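An afternoon at the Savbridge open day

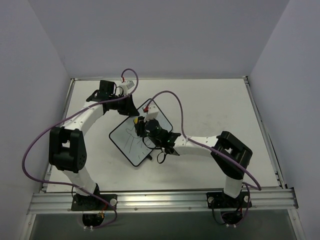 The little whiteboard, black-edged and turned on its point, with its few thin marker lines.

I had been meaning to go to the Savbridge open day for years, and always found a reason to stay at home with the heating on. This time Žofie Kollár offered me a lift, and so there we were on Nov 27, 2020, standing in the entrance hall with a paper cup of tea each and a map that neither of us could fold back up again.

The building is bigger than it looks from the road. You go in past the old post room, down a long corridor that smells of floor polish (I rather like that smell, it takes me straight back to school) and then into a string of workrooms, each one with its door propped open. We were let in 20 at a time, which made for a bit of a wait, but people were cheerful and someone had put chairs out.

I liked the drawing and writing room best. I have always had a soft spot for whiteboards, having had one on my kitchen wall for as long as I can remember, and the small one here was a lovely neat thing with rounded corners, set down at a slant in the middle of a plain white surface. There was a bit of drawing towards one corner of it, just a few loose strokes in black, the sort of thing you do while waiting for the kettle. Žofie said it was a boat. I thought it might be a hat, and we argued about it quite happily most of the way to the next door!

Oldřich Procházka was looking after visitors on that corridor and could not have been kinder. He let us go on at length about boards at home, and about how a fine pen line suits a small board so much better than a fat one, and he passed on a tip about wiping with a barely damp cloth when marks have been left since October or so. Mine have been left a good deal longer than that, but I shall try it.

After that came the paper store, where I could have stayed until closing, and then the canteen. The leek soup was very good and the rolls had run out. We shared a table with Silvia Malý, who had come over by bus, a journey of 56 minutes with a change, and who was still deciding whether to see the paper store or save her feet.

Entry was free, parking was £4, and the car park was full by two, so do go early if you are driving. We came home by the back lanes in the dark, still talking about that boat.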